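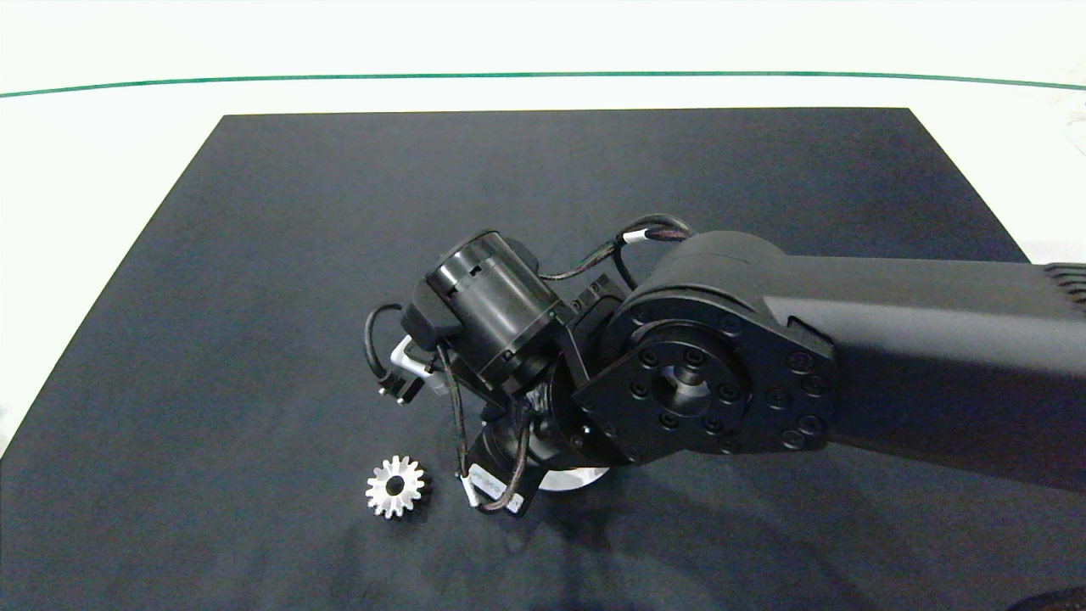

作業台のマット、敷き替えました

前号の最後に少しだけ書いた作業台の件、ようやく片がついたのでご報告します。白い天板の上に、濃いグレーの大きなマットを敷きました。以上です、と言いたいところですが、紙面が余っているので続けます。

もともとSalauの共同作業室の台は、白い天板をむき出しのまま使っていました。入居したときは「明るくて清潔感がある」と全員が褒めていた天板です。ところが白い台に白い紙を置くと、紙の端がどこにあるのか分からない。小さな白い部品を置けば、そのまま行方不明になる。10月の棚卸しでは、ないはずの部品が台の上から出てきて、発注済みの同じものが翌日に届きました。おかげさまで、あの部品は当分買わずに済みます。

そこでマットです。候補は2つありました。ひとつはUdardの緑色のもので、目盛りが入っていて、いかにも仕事をしている感じが出ます。もうひとつがFunuveckの無地のチャコールグレー。目盛り派と無地派の話し合いは昼休みを2回つぶしたあと、目盛り派の主力が「そういえば目盛りを読んだことがない」と認めたところで終わりました。こうして無地に決まりました。

つや消しなので、蛍光灯の下で長く作業しても目が楽です。近くで見ると表面にうっすらとむらがありますが、汚れではありませんので、こすらないでください。すでに一度、かなり熱心にこすられています。

大きさについても少し。天板を全部覆ってしまう案もあったのですが、奥と左側には白いところを残しました。飲み物を置く場所が要る、という声が思いのほか強かったためです。飲み物は白いところ、作業はマットの上。これだけ守っていただければ、あとは何も申しません。なお、左側に残った白いところはかなり細いので、大きなマグカップの方は奥をご利用ください。そのカップを小さくするという方法もあります。

敷く作業そのものは、巻き癖との戦いでした。届いたマットは筒状に丸まっていて、広げても広げても元の姿に戻りたがります。四隅に重しとしてMulderのカタログを積みました。厚いほうの、誰も開かないあれです。ほぼ100ページある冊子がこれほど役に立ったのは、創刊以来初めてではないでしょうか。一晩置いて、翌朝にはおおむね平らになりました。角がまだ少し浮いている気がするという方は、気が向いたときに手で押さえておいてください。

お手入れは、固く絞った布で拭くだけです。アルコールは色が抜けるおそれがあるので使わないこと。粘着テープを直接貼るのもやめてください。前の天板に残ったテープの跡を落とすのに半日かかった者が、この原稿を書いています。

費用は共用備品の予算から出ました。残りは50円です。次の備品の希望は引き続き受け付けていますが、金額についてはご想像のとおりですので、クリップ程度でお願いします。

古い下敷きは棚の一番下に置いてあります。欲しい方はお持ちください。月末まで残っていたら処分します。

（2015年1月10日　作業室だより編集係）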